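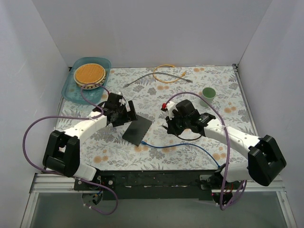
7. Teaching the Table-Clearing Task by Hand

This section assumes the arms are bolted to the crossbar, the station boots without complaint, and you have read Section 6, or at least scrolled through it with a serious expression. You will now show the robot how to clear a table. It will learn whatever you do, including the parts you wish it hadn't.

The Zinel station can be taught two ways:

Hand guiding. You hold the arm and move it. Good for single positions, such as the home pose and the drop-off pose.

Remote control. You sit at the leader handles and the arms copy you. Good for everything else, and the only method that records both arms properly. Most of this section is about remote control.

7.1 Before you start

1. Spread the tablecloth and pull it flat. A patterned cloth is fine. We train on a leafy one in our own shop, and a model that has only ever seen a plain gray table tends to lose its nerve in front of a flower.

2. Put out the objects for the task. For table clearing, we use a plate or two, a cup, a placemat, a tray and some loose cables. Cables are on the list because real tables have them, and because cables are where most people discover the limits of their patience.

3. Place the tray at the back left. It may move a little between recordings. It may not move to the other side of the table halfway through a set. If you want it on the right, start a new set and give it a new name.

4. Check the arm cables. Each arm needs enough slack to reach the far corners, and slack has to go somewhere. Let it arc outward, away from the grippers. A cable that lies across the tray will sooner or later go along with the tray.

5. Clear everything else off the cloth. Coffee, phones, the hex key you were looking for during Section 4.

CAUTION: Keep your head and hands outside the three walls whenever the arms are powered. The arms are light, but they have no manners, and they do not know you are reaching for the cup.

NOTE: The power cables for the arms and the signal cables for the handles are not interchangeable, whatever their colors suggest. Follow the labels at the plug end.

7.2 Setting the home pose by hand

1. Press and hold the release button at the base of the left arm. The joints will go slack. Support the arm with your other hand before you press, not shortly after.

2. Lift the arm so the gripper hangs clear of the cloth, well away from the walls.

3. Let go of the button. The joints lock with a small click. Wait for the click.

4. On the screen, choose Save Pose, then Home Left.

5. Repeat for the right arm and choose Home Right.

6. Choose Test Home. Both arms will move a short way out and come back. If they touch each other at any point, spread the two poses farther apart and save again.

CAUTION: This is the only procedure in the manual in which you touch the arms while the station is on. Set the mode switch to HAND first. In RUN mode the release button does nothing, and the arm will win.

7.3 Lining up the leader handles

1. Set the mode switch to REMOTE. The arms go to their home poses.

2. Sit down. Adjust the chair before you adjust anything else. Toivo Vuorinen, who wrote the first draft of this section, recorded a full afternoon from a stool that was too low, and every model trained on that set approaches cups from underneath, like a waiter with a grudge.

3. Move each handle until the shape on the screen matches the outline of the arm. The outline turns solid when you are close enough.

4. Squeeze both triggers halfway and release. Control passes to you.

5. Make a few slow movements in open air. Open and close each gripper twice.

If an arm jumps when control passes, the handle was not lined up. Squeeze both triggers fully to give control back, and repeat from step 3. Do not try to catch up with the arm by moving faster. It will interpret this as enthusiasm.

7.4 Recording a demonstration

A demonstration is one complete run of the task, from home pose to home pose. Keep each one under 45 seconds. Longer recordings are accepted, but the extra time is nearly always hesitation, and hesitation is learned beautifully.

1. Type a task name. Use plain words: "clear table, plate first" is good. "test2 final NEW" is not, and you will have four of them by April.

2. Press the left pedal to start. Wait for the tone.

3. Bring one gripper to the plate. Approach low and level, open the fingers wider than you think you need, and close them on the edge. If the plate lies flat and gives you nothing to grip, press on one side with the other gripper or tip it up by a corner.

4. Once the plate is tilted, keep it tilted. Putting it down and starting over is allowed, but do it as a deliberate move. Dithering with a plate at an angle teaches the robot to dither with a plate at an angle.

5. Use the second gripper to steady the plate, or to move small things out of its way. Both arms may work near the middle of the cloth at the same time. Keep a finger's width between them.

6. Carry the plate to the tray and lower it until it rests. Open the gripper all the way before you back off. Half-open fingers will take the plate home with them.

7. Do the cup next. Grip it by the body, below the rim. Lift straight up, cross the table, set it on the tray.

8. Leave the cables for last. Take each one near an end, lift slowly, and let the rest of it follow. If a coil is lying loosely over another cable, take the top one first. If they are knotted, stop the recording, untangle them with your actual fingers, and begin again. Knots are a separate task and have a separate section, which we are still arguing over.

9. Return both arms to home and press the left pedal to stop.

NOTE: The order above is ours. You may clear the cup first if you like. What matters is that you choose one order and stick to it for the entire set. A robot shown two orders will invent a third.

7.5 Keeping or throwing away

After each recording, the screen asks whether to keep it.

Keep it if you completed the task, even if you were slow on one item. Keep it if you fumbled and recovered neatly. A few honest recoveries help.

Throw it away if you dropped something off the table, if an arm hit a wall, if you sneezed on the pedal, or if you stopped halfway to answer a question. Also throw it away if a hand shows up on the cloth. The robot cannot tell your hand from part of the method.

You have 10 minutes to change your mind, after which deleted recordings are gone. Support is asked to bring them back fairly often and always has to say no.

7.6 How many is enough

Our reference model for this task was trained on 313 kept recordings out of 462 attempts. The remainder were thrown away for the reasons in 7.5, with the pedal heavily represented. Expect your own share of rejects to be worse in the first hour.

Shuffle the objects between recordings. Turn the plate so a different side faces front. Slide the cup along. Recoil the cable in a way you haven't before, which is easy, as cables have never once coiled the same way twice. Do not stage the table neatly. Tidy tables do not need clearing.

If more than one person records, have each of them enter their name. Styles differ. Pirjo Peltonen moves both arms together and finishes early; others use one arm while the other hovers and looks concerned. Both kinds are usable, but you will want to know which is which when the trained model starts hovering.

7.7 Common problems

The gripper closes but the plate slides out.
You are gripping too near the edge, or the finger pads are dusty. Wipe the pads with a dry cloth. Try again with a deeper grip.

The cloth moves with the object.
The fingers are pressing too low and picking up fabric. Raise the approach slightly. If it keeps happening, clip the cloth under the front edge of the table, where the arms can't reach the clips.

The arm stops in mid-air and the screen reads LIMIT.
A joint has reached the end of its travel. Move the handle back the way it came. Shoving harder will only move the handle, and then you will need 7.3 again.

An arm cable keeps swinging into view.
Guide it outward and fasten it to the arm nearer the base. Leave the loop below the mount hanging free. If you pull that loop tight, the first long reach will unplug something.

The screen reads ERROR 365.
The two arms have lost track of each other's time. Save nothing. Set the mode switch to OFF, wait for the fans to stop, and start the station again. Recordings made before the error are safe.

The trained robot does something strange, but very smoothly.
Watch your recordings. You do it too.

7.8 Shutting down after a session

1. Return both arms to home.

2. Set the mode switch to HAND, support each arm in turn, press the release button, and lower it gently until it rests on the cloth.

3. Set the mode switch to OFF.

4. Copy the day's set to the shared drive before you leave. The station keeps its own copy only until the disk fills up, and it starts with the oldest.

5. Hang the leader handles on their hooks. Continue with Section 8, Training and First Unattended Run, once the copy has finished.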